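IOM 214 Warehouse Operations
Unit 6: Storage Assignment and Slotting
Instructor: Marlene Kettler
Lab sections: Jericho Quiambao

6.1 Terms

A storage location is the smallest space with its own address. A storage assignment policy is the rule that decides which item goes to which location. Slotting is the application of that rule to a particular set of items, usually repeated at intervals as demand changes.

The policy and the layout are separate decisions. Layout fixes the number, size and position of locations. In this unit the layout is given.

6.2 Dedicated storage

Each item has fixed locations that are held for it whether or not stock is present. The number of locations must cover the maximum inventory of every item:

S(ded) = sum over i of max Q(i,t)

where Q(i,t) is the number of locations occupied by item i in period t.

Pickers learn the positions, and the address file changes rarely. The cost is space. In the Tallside data set (Problem 3), dedicated storage requires 119 locations.

6.3 Random storage

Any item may occupy any open location. The requirement is the maximum of the total:

S(ran) = max over t of the sum over i of Q(i,t)

S(ran) is never greater than S(ded). The two are equal only when all items reach their maximum in the same period. For Tallside the figure is 77. The gap of 42 locations arises entirely from the timing of replenishment; the items and the order quantities are the same in both cases.

"Random" is a poor name. In practice the operator or the system takes the closest open location, and the result drifts toward the front of the building. Exam answers should state which version is assumed.

6.4 Class-based storage

Items are grouped, usually in three classes, by activity. Each class has a dedicated zone, and storage within the zone is random. The space requirement falls between the two cases above. Most of the travel saving comes with the first two or three classes, and gains after that are small.

Common ranking measures:

Popularity – order lines per period.
Turnover – units shipped per period divided by average units held.
Cube-per-order index (COI) – space required divided by trips per period. Rank in ascending order.

Popularity ignores size. A bulky item with moderate demand can push several small, active items out of the front zone. COI corrects for this and is the measure used in the problem set.

6.5 Bin storage for small items

Small items are kept in bins or totes in place of pallets. The location is then the bin, or a section of the bin if dividers are used. Two dimensions matter for slotting: the footprint, which sets how many bins fit along the pick face, and the usable depth, which sets how far the pick must reach when stock is low. 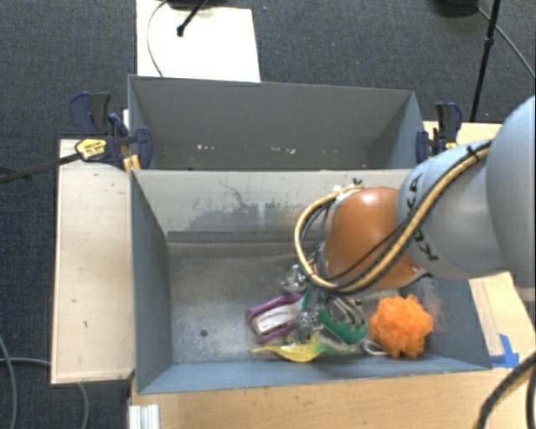
Figure 6.2. Adjoining bins, one behind the other, with a pick position at the front bin.

When bins are set two deep, the front row should be ranked separately from the rear row. Treat the rear row as a second zone with a fixed time penalty per pick. Mixed bins (several items in one container) raise the fill rate but add search time, and the COI calculation must then divide the bin space among the items held in it.

6.6 Worked example

Two items compete for one front location. Drurkanska fittings need 16 cubic feet and generate 8 trips per day. Leite gaskets need 30 cubic feet and generate 20 trips per day.

COI (Drurkanska) = 16 / 8 = 2.0
COI (Leite) = 30 / 20 = 1.5

The Leite item has the lower index and is assigned first, although it takes nearly twice the space.

6.7 Limits of the index

COI assumes single-item trips, one input/output point, and demand for each item that is independent of the others. The third assumption fails often. Items that appear on the same order should be close together even if one of them ranks low. The Wodis case, read in March, shows an affinity rule added after the COI ranking. Compare the travel distances before and after, and note that the space requirement did not change.

Reslotting also has a labor cost. A move is worth making only if the travel saved over the planning period exceeds the handling time of the move itself – including the second item displaced by the first.

Reading: course pack, section 6, through the end of the Wodis case. Problems 1 to 5 are due at the start of lab. Show the period-by-period totals for Problem 3.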